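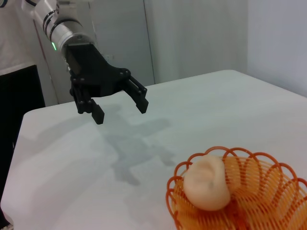 Flustavent publishes first results from household and shop-floor chores trial

Jul 13, 2024

Press release – for immediate use

Flustavent, the applied automation centre run jointly by Iltier and Dekier, has published the first results of its trial into whether a robot arm can take on small everyday chores in homes and shops. The report finds that machines can now manage a limited set of tidying and food handling tasks when the surroundings are kept simple, but that they are not yet ready to work in a busy kitchen or behind a counter without supervision.

The trial covered 17 chores, chosen with the help of households and with Abou Zeid, a family-owned group of bakeries and food shops. They included moving buns and rolls in and out of baskets, stacking cups, folding tea towels, wiping a worktop and putting goods back on a shelf. Each chore was attempted repeatedly by an arm with a two-finger gripper, giving 900 attempts in all.

Of the 17 chores, eight were completed to the standard a shop supervisor would accept from a new member of staff. The remainder were finished only some of the time, or took so long that doing them by hand would have been the sensible choice.

Soft goods remain difficult

The best results came from firm objects with a regular shape, placed on a clear and well-lit table. Soft and uneven items caused most of the failures. A bun can be dented by a grip that is slightly too tight and dropped by one that is slightly too loose, and the report notes that a baker would reject the first as readily as the second.

Baskets and other open containers also proved harder than expected. The fingers need room to open on either side of an item, and a bun resting against the side of a basket leaves very little. In several sessions the arm caught the rim and shifted the whole basket, after which the attempt was recorded as a failure even where the item was later picked up.

Folding was the weakest area. No tea towel was folded to the agreed standard in the time allowed, and Flustavent has withdrawn that chore from the next stage while the method is reviewed.

Supervision and cost

A trained operator was present throughout the trial and was able to stop the arm at any time. Flustavent does not recommend that equipment of this type be left to run alone in a home, or in any part of a shop open to customers. Hygiene was outside the scope of this stage, and none of the food handled was sold or eaten.

The report makes no forecast of when a household machine might be offered at an ordinary price. It does state that setting up a new chore took the team 11 working days at the longest, a figure that would need to fall sharply before small businesses could consider the investment.

Next stage

A second stage will begin in October at an Abou Zeid bakery, outside opening hours. It will concentrate on baskets, trays and paper bags, with goods placed as staff would normally leave them. Iltier will continue to supply engineering support and Dekier will be responsible for the assessment of results.

The full report, including the scoring sheet for each chore, is available on request from the Flustavent press office. Shops and bakeries wishing to suggest chores for the second stage – particularly those involving soft or fragile goods – are invited to write to the same office.

Notes to editors

Flustavent tests automation equipment in everyday settings and publishes its findings whether or not they favour the equipment tested.

Abou Zeid received no payment for its part in the trial.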